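Search this forum
Enter keywords Go

Windows, Doors & Security > Locks and Hardware

Sliding patio door: replace the lock, add a bar, or give up?

gravelpit_dan
We have a patio slider at the back of the house, a Gimmont from the previous owners, and the latch has the holding power of a polite suggestion. If you lift the handle and lean left, it opens. My brother-in-law demonstrated this in August with a plate of ribs in his other hand.

I've had two opinions so far. The Nallero dealer says replace the whole door. The guy at the hardware counter says cut a broomstick and go home. The gap between those is a lot of money. What do people do who are somewhere in the middle?

hingeandbracket
Broomstick guy is half right. A stick in the track stops the panel from sliding, but it does nothing about somebody lifting the panel up and out, which on older sliders is the better trick anyway. Open the door, grab the panel by both sides and lift. If it goes up more than a hair, you need anti-lift blocks in the top track. They cost less than lunch.

Then look at the rollers. Nine latches out of ten that "don't hold" are fine, and the door has sagged so the hook is meeting the strike plate in the wrong place. There's an adjustment screw at the bottom corner, usually behind a plastic plug that has been painted over twice.

Marisol K
Seconding the rollers. Mine had sunk so far that the hook was catching on the lip of the strike and nothing else. Quarter turn on each side and it locked like new. I had already bought a Ploltent double bolt by then, so now I have a perfectly good latch and a bolt in a drawer.

tenpennyTed
I'll be the crank. Glass door. Big sheet of glass. You can put a bank vault latch on it and the burglar still has the option of a rock. Put the money into a light and a loud dog.

hingeandbracket
Ted, we do this every time. Breaking a tempered panel makes a racket and leaves a person stepping through a pile of crumbs in his sneakers. Most of them try the handle, find it's locked, and try the next house. The handle is what Dan needs to fix.

tenpennyTed
Most of them. Fine. I still vote dog.

gravelpit_dan
Okay, went and lifted the panel. It went up far enough that I got nervous and put it down again. Found the plugs too, under what I'd guess is three colors of paint. One screw turns. The other one is thinking about it.

Also my wife would like it noted that the bedroom has the same kind of door, onto the deck, and that I have been ignoring that one.
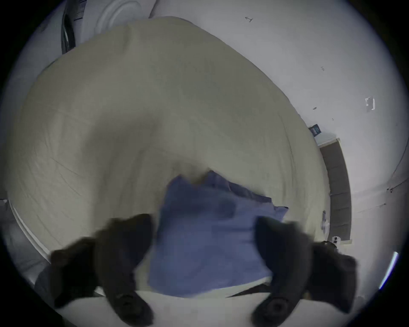 Blue cloth on the bed, beige duvet.

So that's two doors. Does the bedroom one get the same treatment, or do I have to worry about getting out in a fire?

Bořivoj Jelínek
Worry about getting out. I fitted doors for a living until my knees retired, and I never liked a keyed lock on the inside of a bedroom door. Use a foot bolt or a hinged bar you can kick up in the dark without hunting for anything. Try it at night with the lights off before you call it finished.

For the stuck screw, penetrating oil, leave it until morning, and take the weight off the panel with a flat pry bar while you turn. People strip these because they are trying to lift a door with a screwdriver. The panel can weigh 100 pounds. The screwdriver does not know this.

Marisol K
Foot bolt question: top or bottom? I've seen both and the packaging on the Sarıgül one shows it halfway up, which seems like a third opinion.

Bořivoj Jelínek
Bottom for convenience, top if you have toddlers. Just keep your drill away from the glass edge. Measure the depth of the rail, then put tape on the bit. I have seen a man find the edge of the pane at 6 in the evening with guests coming.

hingeandbracket
I'd argue for top in every case. Bottom bolts fill with grit and dog hair, and a year later you're back to a broomstick. We can disagree on this one.

Bořivoj Jelínek
We can. A vacuum cleaner also exists.

gravelpit_dan
Update. Oil worked on the second screw. Raised both sides, the hook now goes into the strike, and the handle trick is dead. Anti-lift blocks went in up top, but one had to be shaved down because the track isn't level. Total damage was around 80 bucks for both doors, including a foot bolt for the bedroom one and a pry bar I plan to tell people I already owned.

Bolt went on the bottom. Sorry, hinge.

hingeandbracket
See you next year, with the dog hair.

tenpennyTed
So he is getting a dog?

gravelpit_dan
No.

Contact the moderators | Copyright forum members and site owners | Back to top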